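Filed under: Grippers & End Effectors / How-To

Comparing two hand-held grippers on cabinet doors, quick version

Had to pick finger pads before Thursday so this is the short writeup. Same steps work for any pair of hand-helds. You need both grippers charged, one bank of metal cabinets, a tape measure, a notebook. And a second person, don't try this alone.

1. Set the cameras first. Lock exposure on both. Auto exposure goes nuts when you move from a pale door to a dark compartment and you lose the first frames of every reach. I use the Plemari preset and bump the gain up 2 steps.

2. Check the marker before every batch. Print flat, panel tight, no glare on the white. Wiggle it. If it moves, retape and start the batch over.

3. Open and close the fingers all the way, five times, while logging. Write down the width reading at both ends. If closed doesn't come back to the same number, stop and rezero. Skipped this once and threw out 195 clips.

4. Pick your tasks. Mine: pull a door open by the edge, push it shut, take a bottle off a shelf, put it back. Keep the bottle close to one side of the opening, that's where wide bodies get in trouble. 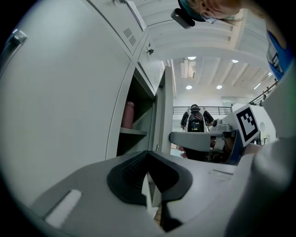
5. Run 48 tries per task per gripper, then swap people and do it again. Renato Durán and me traded every batch. Hands matter more than I expected, his grip is lower and he hits the shelf less.

6. Stay out of each others way. If two people work the same bank, one takes the door side and one takes the compartment. Call it out loud before you reach. Bumped bodies = bad tracking, toss the clip.

7. Score it dumb. Got it, dropped it, had to regrip. No half points. I tried a 10 point scale last time and coudn't read my own notes by January.

What I got with the Wulline pads vs the Halari pads: ribbed Wulline ones hold the bottle better, hardly any regrips. Halari tips are thinner and win on door edges, easy. On push-shut no difference at all.

Going with Wulline for now, most of our 3,000 clips are going to be pick and place anyway. If your set is mostly doors go the other way.

Log template is Nicanor Ocampo's, ask him for teh newest one, the old one has the width column in inches. Controller settings for the Fakhoury board are on a seperate page.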